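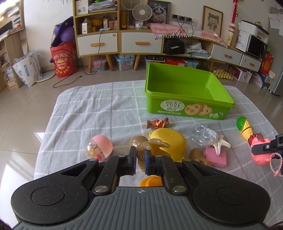 Small toys and an open cookie tin on a checkered cloth.

How to Sort and Store Small Household Items

Small items collect in every home. Toys, buttons, spare keys, and batteries tend to settle in drawers and on shelves until they are difficult to find. The Toma Home Skills Program recommends the following method, which can be completed in one afternoon in most rooms.

Before you begin

Choose one room and one surface. A floor covered with a cloth works well, as the cloth can be gathered at the corners if you need to stop early. Have ready a trash bag, a bag for donations, a damp rag, a marker, and plain labels. Do not buy containers at this stage.

Step 1. Empty one storage place at a time

Take everything out of a single drawer, box, or shelf and spread it on the cloth. Wipe the empty space and leave it open to dry. Finish this space before opening the next one.

Step 2. Sort by use

Group items according to when and where they are used. Sewing supplies belong together even if they were found in three rooms. Put items you cannot identify in a separate dish and ask other members of the household about them before the end of the day.

Step 3. Remove what is broken or unsafe

Discard cracked plastic and toys with missing parts. Loose button batteries must be kept away from children at all times. Tape both sides of used ones and take them to a collection point. Households with children under three should keep small parts in a closed container on a high shelf.

Step 4. Match containers to groups

Cookie tins, glass jars, and shoe boxes are suitable for most groups. Wash food tins with warm water and mild soap, and dry them fully to prevent rust. Check the rim for sharp edges. A container should be no more than three-quarters full, so that its contents can be moved aside by hand.

Step 5. Label and return

Write the label in large letters and place it on the side that faces out. Participants in the June course, led by Elspeth Geddes, labeled 195 containers and reported that short names such as "string" or "tape" were the easiest to follow.

Keeping order

Review each container twice a year. When one becomes full, sort its contents again before adding a second. A printed checklist is available from the program office on request.

Contact the Program Office | © Toma Home Skills Program | Back to top

Related guides
Removing Old Labels from Jars and Tins
Storing Seasonal Clothing
How to Clean a Kitchen Drawer
Preparing Items for Donation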